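The computer is fine

Posted in April, filed under: Grumbling, Household

My sister-in-law called me last month to say her computer was "at end of life." Those were her words, or rather they were the words of a letter she'd gotten from Clitham, the electronics place out by the highway where she bought it. The letter was very sad about the whole thing. It read like something from a hospice. Her machine had "served her well," it was now "outside its recommended service window," and she could bring it in for "responsible retirement" and receive a credit toward a new one.

I asked her what the computer was doing wrong. She thought about it. She said it took a while to start up in the morning. I asked if it took longer than it used to. She said she didn't know, she usually put the kettle on.

So I want to talk about the recommended service window, because I have now spent more evenings on it than it deserves.

I called Clitham and asked who recommends it. The first person said the manufacturer. I asked which manufacturer, since they sell several, and whether they had all come up with the same window. He put me through to a second person, who said it was "an industry standard." I asked for the name of the standard. I do this with everything now, and it has made me unpopular at the dentist. She said she would have somebody email me. What came was a brochure from a company called Stinik, which turns out (surprise) to be the outfit that picks up the retired machines and pays Clitham for them.

To be fair to Clitham, I don't think anyone there is rubbing their hands together. I think somebody in an office picked a number of years that sounded reasonable, and then it got printed on a letter, and once a thing is on a letter people repeat it. I've worked in offices. I have picked numbers myself.

But look at what the letter asks you to believe. It asks you to believe that a desktop computer goes off like milk. There is a date and after the date you should be nervous. And people are nervous! My sister-in-law had stopped doing her banking on it. She couldn't tell me what she thought would happen. She just felt that it was old, and that old meant unsafe.

Now, there's a real point hiding in there and I'm not going to pretend otherwise. If the software on your machine no longer gets security fixes, that matters, and you should deal with it. That is a question about software, and sometimes there's an upgrade and sometimes you can put something else on it and sometimes you're stuck. It's worth finding out which. The letter didn't mention any of that. The letter talked about "aging components," as though the whole box was going soft in the middle.

Which components? That's my next annoying question. A desktop is a box of parts, and they don't get old together. Fans wear. Spinning drives wear, and when they go they can take your photos with them, so please back up your photos. The little battery that keeps the clock going will run down someday, and it costs less than a sandwich. Power supplies can fail. Memory mostly either works or it doesn't. The case is a metal box and it will outlive all of us.
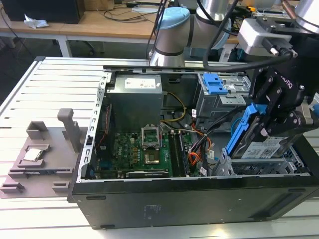
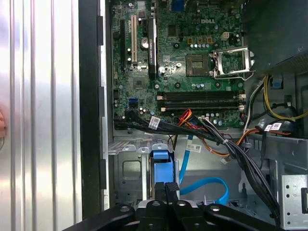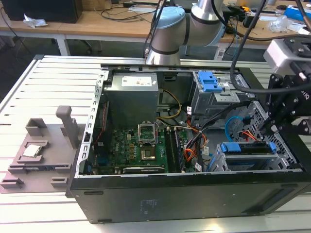 Anyway, the credit. The credit was what bothered me most once I'd read the small type. She would get $110 toward a new computer, provided the new one cost at least $300 more than the credit, and provided she also took the protection plan for the first year. I did the arithmetic for her on the back of the letter. The protection plan ate a good chunk of the credit, and the new machine, as far as I could tell from the listing, had less storage than the one she was being told to give up. It did have a nicer box.

She said, "But it's new." I didn't have a good answer to that. It would be new.

I've noticed that when I get going on this subject people assume I'm about to tell them to fix everything themselves. I'm suspicious of that too. There's a kind of article, and you've read it, where a cheerful man says that anybody can bring an old computer back to life in an afternoon for almost nothing. He has a drawer full of screwdrivers and he doesn't count the drawer. He doesn't count the afternoon either, or the second afternoon, when it won't start and he has to look up what the beeps mean. I tried following one of those articles a few years back on a machine of my own. It wanted a particular kind of memory, I bought a different particular kind of memory, and the shop in Wustach that sold it to me did not take returns on memory. I still have it. It's in the kitchen with the takeout menus.

So there are two sales pitches going, as far as I can see. One says throw it out. The other says you're a fool if you pay anyone for anything. Both of them skip the boring part, where you find out what's wrong before deciding what to do.

The boring part took me and my sister-in-law most of one evening. We sat down in front of the computer at 7 p.m. with the letter next to the keyboard, and I asked her to show me everything she did in a normal week. She reads email. She does her taxes. She looks at pictures of her grandchildren and at pictures of other people's kitchens. She plays a card game that she'd rather I didn't name. None of it gave the machine any trouble at all. The slow start was real, and most of it was a pile of programs that opened by themselves whenever the thing was turned on. There were 11 of them. She recognized 2.

One of the others was a cleanup program called Aigner, and I have opinions about Aigner. It had come with her printer, or she thought it had. Every morning it checked the computer over and told her it had found hundreds of issues, in red, with a button to fix them for a fee. I clicked through to see what an issue was. As far as I could make out, an issue was a cookie, or an empty folder, or a shortcut to something she'd deleted. It was counting crumbs and calling them mice. And it was one of the slowest things in the whole morning routine, which I found almost impressive.

We took Aigner off. It asked if we were sure. It asked again in a bigger window. Then it opened a web page to ask why we were leaving, and my sister-in-law, who is a polite person, started filling in the form, and I had to stop her.

I should put in here that Cameron Mackay, who reads this blog and writes to me when he thinks I've gone too far, has already told me I've gone too far on this one. I'd grumbled about the letter in a comment thread and he wrote back at length. His view is that most people never will sit down for an evening and sort through what's running on their computer, and that for them a letter every so often saying "get a new one" does less harm than doing nothing. He also says old machines use more electricity than new ones and that I never mention it.

On the electricity, he may be right for some machines. I went looking for a figure I could trust and I couldn't find one that wasn't printed by somebody selling new machines. It would depend on the model and on how long you leave it on. If anyone has put a plug-in meter on their own desktop, old and new, doing the same job, please send me what you got. I'll print it even if it makes me look silly.

On the letter, I don't agree with him. A letter that said "your software stops getting updates on such a date, and these are your choices" would be a good letter. I'd frame it. What she got was a letter that made her afraid of something in her spare room so that she'd drive it out to the highway. The fear was the product. I don't think you get to call that a public service because some of the people who got it happened to need a new computer anyway.

I also asked Stinik what happens to a machine after it's been responsibly retired. I wrote to the address on the brochure and said I had a working desktop and would like to know, if I handed it over, whether it would be resold, taken apart for the parts, or shredded. I thought that was a fair thing to ask. I got a reply quickly, I'll give them that. It said that each device is "assessed for its optimal onward pathway." I wrote back and asked what share of the pathways ended in a shredder. That was a while ago now.

Maybe most of them get resold. It would make sense, since a working desktop is worth something to somebody, and a school or an office that only needs email and spreadsheets could do a lot worse. But if that's what's happening, then the computer my sister-in-law was told was at the end of its life is about to start another one on someone else's desk, and I'd like the letter to say so. I'd like the credit to reflect it, too.

She's keeping it for now. We checked that it still gets its updates, and it does. I moved her photos onto an outside drive and wrote the date on a piece of tape. She's gone back to doing her banking on it, though she told me she still watches it a bit while the page loads.

The letter came again last week, same wording, slightly bigger credit. She's holding on to it to see what the next one offers.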